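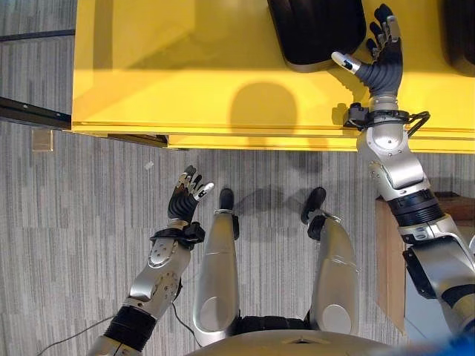
Figure 2. Yellow table on the striped carpet, with black items at its far side.

3. Layout and handling

3.1 The room and the table

The work was done in a single carpeted room at Hevley. The carpet is grey with a stripe, and it stayed down for the whole study. We had thought about laying rubber matting over it, as is done in the moulding hall, but the covers are not packed in the moulding hall and we wanted to look at the job where it is normally done. A carpeted floor also changes how people treat a bin. On concrete it gets pushed along with a foot. On carpet it drags, so it tends to stay where it was first put, and the reach from the table to the bin is then set for the rest of the shift.

The table is bright yellow, flat on top, with a straight front edge. Its working height was 700 mm. The colour was chosen before our time, by the Kiều group, for their own sorting work, and we kept it for one practical reason: the covers are black. A black part on a dark bench is easy to find but hard to read. Its outline is clear enough, while the direction it is facing takes a second look. On the yellow top the tapered end and the squared end could be told apart from the far side of the room. Packers who had used the old grey bench mentioned this early and without being asked.

Glare was the one complaint. Under the ceiling lights the yellow is strong, and two packers said that by the end of a long session they preferred to look at the carpet between parts. We did not measure this and do not draw anything from it, apart from noting that a paler yellow would probably do the same job.

3.2 The covers

The parts are moulded shells in black plastic, longer than they are wide, rounded and tapered at one end and open and squared off at the other. A raised ridge runs along the middle of the inside. The inside is glossy. They are supplied by Nirkon and fitted later at another site, which receives up to 4000 of them in a year.

Three features matter for packing. The first is the rim, which is the thinnest part of the cover and the first to show damage. The second is the glossy inside face, where fine scratches are easy to see under a raking light. The third is the ridge. It is stiff and makes a natural place to grip, but a packer who grips there leaves prints on the gloss, and a ring or a rough glove will mark it. The written instruction asks for the cover to be picked up by the squared end. In practice people picked it up from whichever end was closer, so the way covers were set out on the table decided how they were held.

For this reason we treated the set-out as part of the packing task. In the earlier pilot, run in April, covers were brought to the table in a loose heap and turned by hand as needed. In the main trial they were lined up one behind another along the table, all with the squared end toward the same side. Lining them up took extra time at the start of a batch. We have included that time in all the handling times discussed in Section 4.

3.3 The bin and what goes under the covers

The bin is a plain translucent white plastic one, open at the top. Translucent walls were a help in checking, as a cover that had slipped down beside the packing could be seen as a dark shape through the side. The Gralier crates used in the pilot had solid walls, and covers that slipped in those were found only at unpacking.

Depth was a harder problem. The bin is deeper than one layer of covers needs, and a cover dropped from the rim lands on its own rim. Packers dealt with this on their own before we had proposed anything. They put flat or part-filled cardboard boxes in the bottom and laid the covers on top. After the first few batches we made this the standard method. The boxes are whatever is on hand from incoming stock, so they differ in size and print, and they do not make a perfectly flat bed. A box stood on its side makes a useful wall if there is space left over beside the last cover.
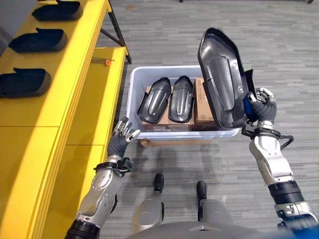 Covers go in with the inside face up and the tapered ends pointing the same way. We tried the reverse, with the inside face down, over several batches. It protects the gloss from anything falling into the bin, but the ridge then sits out of sight and the packer has to feel for the edge when lifting the cover out. More rim contact was noted at unpacking, and we went back to inside face up.

Side by side, two covers sit fairly steadily on a cardboard bed. They do not need to be tight against each other, and a small angle between them makes no difference. What does matter is that the rims do not cross. When one rim rides over the next, the upper cover rocks each time the bin is moved, and the rubbing leaves a dull line. Most of the marks we found after transport were of this kind. They were short, close to the squared end, and in pairs, one on each of two neighbouring covers.

3.4 Lifting, turning and setting down

Each transfer was divided into four steps: picking the cover up from the table, raising it clear, turning it to match the bin, and setting it down. The step that varied most was turning. A cover picked up by the squared end can be raised with the tapered end up, which keeps the long part of the shell away from the bin wall, and then lowered until it lies flat. A cover picked up by the tapered end has to be passed to the other hand or swung around over the bin, and it was during this swing that rims touched the bin.

The second hand was used in different ways. Some packers steadied the bin by its rim, some held the cover already in place so it would not be pushed along, and some left the hand open beside the bin and used it only if something moved. We had expected steadying the bin to be of most use. On carpet the bin hardly shifts, however, and holding it added nothing that we could find in the marks. Keeping a hand near the covers already packed did seem to help with the second cover of a pair. The difference was small and we would want a larger set before making a rule of it.

Where the bin stood was left to the packers for the first half of the trial and then fixed. Left to themselves, most put it on the floor next to the table, close enough to reach without a step. Putting the bin on the table was tried as well. It saves bending but it uses up the length needed for the lined-up covers, and the top of the bin then comes high enough that shorter packers could not see what they were laying a cover against. A low stand beside the table might be a fair compromise. We did not have one of a suitable height.

3.5 Other things on the table

The table was not cleared of everything between batches. Small hand tools were left on it, as they are on an ordinary day, and the packers worked beside them. We recorded where these lay at the start of each batch because a hard object under a rim is an obvious source of damage. Over the whole trial only one mark could be traced to a tool. The cover had been pushed along the top to make room and had run over the shaft of a screwdriver lying across its path. Since then the tools have been kept at the edge of the table, lying parallel to it, and no further case was found.

3.6 Batches and checking

In total 800 covers were handled in the main trial, in batches of 10. The last batch was unpacked and checked on 8 Feb 2026. All checking was done by one person, Bảo Trình, who had not been in the room during packing and did not know which set-out had been used for a given batch. Each cover was looked at under a lamp held low to one side, first along the rim, then along the ridge, then over the rest of the inside face. Marks were recorded on a paper outline of the cover and were given one of three grades: visible only under the lamp, visible in room light, and able to be felt with a fingertip.

Marks already there on arrival from Nirkon were a difficulty. In the pilot these were not recorded, and we have left the pilot out of the comparison for that reason. In the main trial every cover was checked before it went onto the table as well as after unpacking, and only new marks were kept. Checking twice is slow and also means handling each cover more often than in normal work, so the number of light marks is likely to be somewhat higher than it would be in daily practice. The heavier grades should be less affected — they come from contact with another rim or a hard edge, and a careful check under a lamp involves neither.

Covers with a mark that could be felt were set aside and not used again. The rest went back to stock at Hevley and were shipped in the usual way, in the same bins, with the cardboard left in place.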